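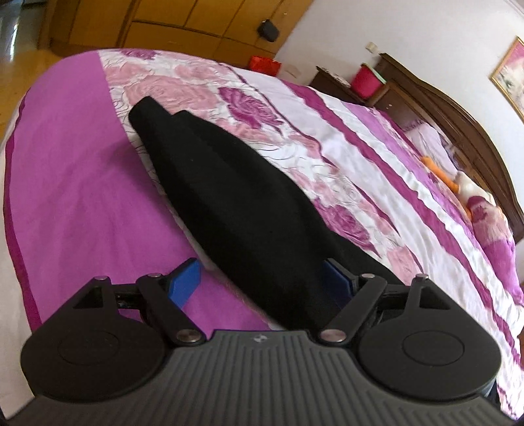
Bedspread shifts toward one side when used as a folding surface

Forum: Laundry and Linens

ridgeline_167
I fold on the bed, dark items last. The spread is a printed one, large pink and magenta roses on white, with a solid magenta panel down the left. It creeps to the right over a session and wrinkles on that side. Mattress is a queen, spread is a Furau, polyester face. Is this the backing or the sheet under it?

tallow
Probably the sheet. Polyester on sateen has very little grip. Put a cotton blanket between them and test again.

ridgeline_167
Sheet is percale, not sateen. Forgot to say that.

K_Dunmore_Linens
Then check the drop. If one side hangs 2 inches longer than the other, the heavier side pulls every time you lean on the bed. Measure from the top edge of the mattress, both sides, at the foot and at the middle.

pressercloth
I disagree with folding on the bed at all. Surface is too soft, so long narrow pieces never get a straight crease. Sleeves and covers come out wider at one end. A table at 30 inches or higher fixes that and the spread stays put.

tallow
Not everyone has a table that size. A bed is fine for long pieces if you lay them on the diagonal and fold from the wide end.

pressercloth
Diagonal is worse. You lose the reference edge.

tallow
The stripes on a printed spread are a reference edge. Mine run diagonally and I line seams up with them.

pressercloth
Until the spread moves, which is the subject of the thread.

K_Dunmore_Linens
Back to the question. Lint is the other issue with black fabric on a white ground. It goes both ways – dark fiber on the print, light fiber on the garment. I keep a flat sheet over the spread for folding and wash it with the towels.

ridgeline_167
Measured. Right side hangs lower by 2 inches at the foot, even at the middle. So the spread was on crooked to begin with. Recentered it using the white border strip as a guide and added the blanket. Will fold two loads and report.

sugden_row
Changing both at the same time means you won't know which one worked.

ridgeline_167
Fair. Blanket is off again.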